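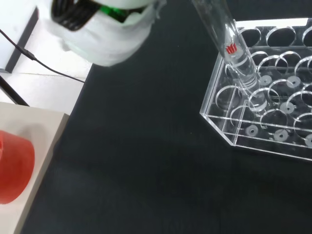

Sernthorpe bench kit, tube handling add-on
README, updated January 23, 2018

Short notes for whoever sets this up next. Full manual is in the Cenville folder, ignore the August version, pin numbers are wrong.

What it does
Picks glass test tubes, puts them in a clear rack, takes them out again. Single arm, wrist camera, one tube at a time. No capping, no pouring. Sheehan sells a capper seperately, we haven't tried it.

In the box
Gripper with white shell
Wrist camera + cable
Rack plate file for cutting your own
USB stick with driver and the sample runs

Sample runs
84 recorded, all rack placement. 30 of them with the lights turned down. Wrist view only, no overhead. Labels are success / miss / dropped, typed in by hand, so check before you trust them.

Setup
1. Dark matte surface under the rack. Shiny tops gave us ghost edges.
2. Tape the rack down. It slides.
3. Run home, then run teach_corner on 2 opposite holes. Driver works out the rest.
4. Set grip force to 34 for glass. Default is set for plastic and too hard.

Known problems
Clear rack + clear tube is tough on the detector. Both plates show their hole edges and it picks the wrong ring sometimes. Kisalham build of the detector is better at this, slower though.
Tubes going in at a slant can catch on the top plate. Lower the approach speed, dont raise the force.
Camera cable works loose at the base end. Zip tie.
Driver forgets the corners after a power cut. Teach again.

Verdict so far
Fine for the price. Would buy the gripper again, probly not the software.

TODO: frosted tubes, second rack size, fix label typos in the low light set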